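Hilo rápido sobre las bolsas, que varios me preguntásteis por la parte de software y contesté a todo el mundo con media frase

Tema: dos brazos, bolsa de basura negra, abrirla y dejarla lista para el cubo. Nada de hardware en este hilo, solo control, percepción y el planificador. Lo del hardware preguntadle a otro

Martes, 22 de noviembre de 2022, por si alguien lee esto más adelante y ya lo hemos cambiado todo (probable)
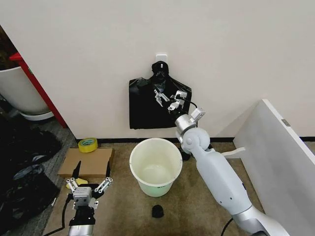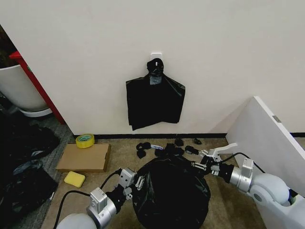 Empiezo por percepción, que es donde se nos fue junio entero

Plástico negro brillante. La profundidad sale con agujeros justo en los pliegues, y los pliegues son lo único interesante de una bolsa. El borde de la boca es una línea finísima, negro sobre negro

Primer intento: segmentar la bolsa y sacar el borde del contorno de la máscara. Mal. El contorno de la máscara es el contorno de la bolsa, no el de la boca. Parece obvio escrito así. Una semana tardamos

Segundo intento: puntos clave. Cuatro esquinas de la boca. Funciona si la bolsa está plana y estirada. En cuanto se arruga, las esquinas dejan de existir como tales y la red se las inventa con una confianza estupenda

Lo que tenemos ahora: un mapa denso de "por aquí se puede pellizcar" con una segunda cabeza que dice cuántas capas hay debajo, una o dos. La de capas es la que salva el asunto. Si pellizcas las dos capas a la vez ya puedes tirar todo lo que quieras que eso no se abre

Idea de Ruby-Lee Goodwin, la de las capas. Yo estaba en contra, queda dicho en el historial del repo para mi vergüenza

Etiquetado: 400 imágenes a mano, las etiquetó ella y parte yo. Las mías tuvimos que repasarlas

Siguiente: las cámaras de muñeca

La de la cabeza da contexto, dónde está el cubo, dónde la caja, dónde hay bolsas. Para pellizcar no vale, el propio brazo te tapa la mitad. Así que en la fase de aproximación el peso pasa a la muñeca

El paso de una a otra antes era un interruptor. if distancia < umbral. Y pegaba un salto el objetivo justo cuando menos te conviene. Ahora se mezclan con un peso que va cambiando según te acercas. Lo de siempre, rampa en vez de escalón, y siempre se nos olvida

Ojo con la calibración mano-ojo. Si está torcida la mezcla te lo esconde: el objetivo se va corriendo despacito y tú pensando que es la red. Ahora Tiker pinta las dos estimaciones por separado en el visor y se ve enseguida

(Tiker = nuestra herramienta de registro y reproducción. Luego hablo de ella)

Control

Impedancia en los dos brazos, rígido en posición solo en el eje en el que tiras. En los otros blando. Si vas rígido en todo rompes la bolsa o la sueltas, según el día

La parte de coordinación: no mandamos dos trayectorias independientes. Se manda un punto medio y una separación. Centro y apertura. El centro se mueve por el espacio, la apertura crece hasta que la tensión sube

Con eso el operador (o la política) piensa en "la bolsa" y se olvida de cada mano por separado. Los datos salen mucho más limpios también

Cuánto abrir: ni idea a priori, depende de la bolsa. Abrimos hasta que la fuerza lateral estimada pasa un umbral y aflojamos un poco. Fuerza estimada con corrientes, o sea, ruidosa. Filtro paso bajo y paciencia

El filtro mete retardo, claro. Con el retardo la bolsa ya se ha estirado de más cuando te enteras. Bajamos la velocidad de apertura y listo. Solución fea, lleva meses puesta, no la toca nadie

Notburga Grabner tiene una rama con un observador en condiciones. En simulación va muy fino. En el robot todavía no la hemos metido, falta que yo le arregle los tiempos del bus, está en mi lista - lo sé, Notburga, lo sé

Planificación

Arriba del todo hay una máquina de estados. Sí, en 2022. Sí, hay una política aprendida debajo para el pellizco. La máquina de estados es la que me deja dormir

Estados: localizar, pellizcar primero, pellizcar segundo, separar, comprobar, colocar. Y un montón de flechas de vuelta atrás. Las flechas de vuelta atrás son el 90% del código, esto debería ir en negrita y no puedo

"Comprobar" era el que menos nos preocupaba y es el que más dolores de cabeza da. Cómo sabes que una bolsa está abierta? El interior es negro. El exterior es negro. La sombra es negra

Lo que hace ahora: mueve el centro un poquito arriba y abajo y mira si el borde delantero y el trasero se mueven por separado. Si van pegados, son la misma capa o no está abierta. Vuelta a pellizcar. Se pierde tiempo en el meneo, me da igual

Probamos con un clasificador abierta/cerrada sobre imagen suelta. Aprendió a mirar la postura de los brazos. Brazos separados = abierta. Con la bolsa en el suelo y los brazos separados decía abierta también. Muy seguro de sí mismo, el tío

Si alguien va a entrenar algo parecido: tapad los brazos en parte de las imágenes de entrenamiento. Mano de santo

El planificador de movimiento es el de Trelton, el que usa todo el laboratorio de Flornley. Bien con obstáculos rígidos. No sabe lo que es una bolsa. Para él la bolsa agarrada es una caja pegada entre las dos pinzas, y la caja cambia de tamaño con la apertura

Esa caja la pusimos demasiado grande al principio. Resultado: no encontraba solución cerca de la pared, nunca, y el mensaje de error era "fallo". Sin más. Le mandamos un parche para que al menos dijera qué par de cosas chocaba. Aceptado, gracias a quien lo revisara

Otra tontería que costó cara: los cables no están en el modelo. Los cables de las muñecas hacen bucle por fuera y el planificador pasa tan tranquilo. Metimos cápsulas gordas alrededor de cada muñeca y ya. Perdemos espacio de trabajo, ganamos cables

Reintentos: máximo 5 por estado, luego para y pide ayuda. Antes no había límite y una vez lo dejamos solo durante la comida. Volvimos y seguía intentando pellizcar, con toda la ilusión, un trozo de bolsa que ya se había desprendido

Herramientas, que es de lo que nadie escribe y a mí me gusta

Tiker graba todo: imágenes, corrientes, estado de la máquina, versión del modelo, y el commit. Lo del commit lo añadimos después de pasar un día entero comparando dos tandas que resultaron ser el mismo código con distinta config

Lo mejor: se puede rebobinar hasta cualquier transición y relanzar solo la percepción con otro modelo, sin robot. La mayoría de los fallos los arreglo así, sentado, con un café

Lo peor: el formato en disco. Lo diseñé yo. Cambiar un campo rompe las grabaciones antiguas. Hay un script de migración que a su vez tiene script de migración. Si empezáis de cero coged algo ya hecho, por favor

Relojes: sincronizad los relojes. Teníamos 16 ms de desfase entre la cámara de la cabeza y las de muñeca, y para casi todo daba igual, hasta que el borde se mueve deprisa y las dos vistas no casan. Pensé que era la calibración. Recalibré. Recalibré otra vez. Era el reloj

Ki es el cacharrito de etiquetas en vivo: un pedal, pisas cuando algo sale mal y deja marca en la grabación. Parece una chorrada. Luego buscas fallos y vas directo, sin tragarte el vídeo entero. La versión 2 distingue pisotón corto y largo: corto "raro", largo "fallo". Hay quien pisa largo siempre, no diré nombres

Preguntas que me llegaron mientras escribía

Que por qué no una política de extremo a extremo para todo. La estamos entrenando en paralelo. El pellizco lo hace mejor que lo nuestro. La comprobación se la salta, tira para adelante convencidísima. De momento cada cosa en su sitio

Que si vale para bolsas transparentes. Ni lo hemos intentado. Me da miedo

Que si simulamos la bolsa. Para el control sí, tela con pocos nodos, suficiente para ver si los dos brazos se pelean. Para percepción no, las arrugas simuladas no engañan a nadie y menos a la red

Que si vamos a soltar el código. La parte de centro y apertura sí, es pequeña y no depende de nada raro. Tiker no hasta que arregle el formato, o sea que sentaos

Pendiente: el observador de Notburga, y el estado "colocar", que ahora mismo va con la altura del borde del cubo puesta a mano en un yaml. Cambias de cubo y hay que editar el yaml. Eso primero

Me reclaman, luego contesto a los que faltan. Lo del filtro os paso los valores por privado, que están en el otro portatil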